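Section 4. Setting Up a Constituent Casework Account

The following section explains how a newly elected member's office opens its casework account in Jirgate, imports correspondence from the campaign period, and assigns mail to staff. It applies to district offices and to the capitol office. Offices that share staff with another member should read Section 6 before continuing.

4.1 Before you begin

You will need:

The office code printed on the welcome letter from the chamber clerk.
The name and work e-mail address of the chief of staff or acting chief of staff.
A list of staff who will answer constituent mail.
A signed data access form for each person on that list.

Campaign e-mail addresses cannot be used to register. If official addresses have not yet been issued, wait until they are active.

4.2 Opening the account

1. Go to the Jirgate sign-in page and select New Member Office.
2. Enter the office code. The code is not case sensitive.
3. Enter the chief of staff's name and e-mail address. This person becomes the account owner.
4. Open the confirmation message and select the link within 10 hours. After that time the link expires and a new one must be requested.
5. Create a password of at least 9 characters.
6. Choose the time zone of the main district office.

Note: The account owner can be changed later under Office, Ownership. Both the outgoing and the incoming owner must sign the transfer.

4.3 Importing earlier correspondence

Letters and messages sent to the member as a candidate are campaign records. They may be imported only where the sender asked for help with a government agency and has agreed in writing to the transfer.

1. Save the messages as a single spreadsheet using the Garba template.
2. Remove any column that records donations, party registration, or volunteer activity.
3. Select Import, then Choose File.
4. Review the preview. Rows with a missing postal address appear in red.
5. Correct the red rows or clear their check boxes.
6. Select Finish Import.

A single file may contain no more than 2000 rows. Larger sets must be divided and imported one after another. Do not close the browser window while an import is running.

Caution: Importing donor information into an official account may violate chamber ethics rules. If donor information has been imported by mistake, stop work and contact the help desk. Do not attempt to delete the rows yourself.

4.4 Assigning mail to staff

New messages are placed in the Unassigned folder. The account owner may sort them by hand or set rules.

1. Open Settings, then Mail Rules.
2. Select Add Rule.
3. Choose a subject from the list. There are 82 subjects, including veterans' benefits, unemployment claims, road repair, and media requests.
4. Choose the staff member who will receive the messages.
5. Select Save. The rule takes effect with the next message received.
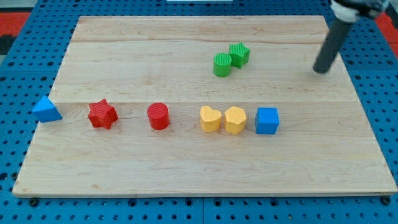 Ngozi Ajayi

Requests for interviews, public appearances, and event invitations should be sent to the communications director and kept apart from casework. To do this, create a rule for the subject Media Requests and turn on Hide From Caseworkers.

4.5 Checking your setup

1. Send a test message from a personal e-mail account to the office's public address.
2. Confirm that it arrives in the correct folder.
3. Reply using the standard acknowledgment letter.
4. Mark the test message as Closed, Not Casework, so that it is left out of the quarterly report.

If the test message does not arrive, check that the public address in Settings matches the address listed in the chamber directory. Offices that forward mail through Akidari must also enter the forwarding address in the second box.

For closing an account at the end of a term, see Section 9.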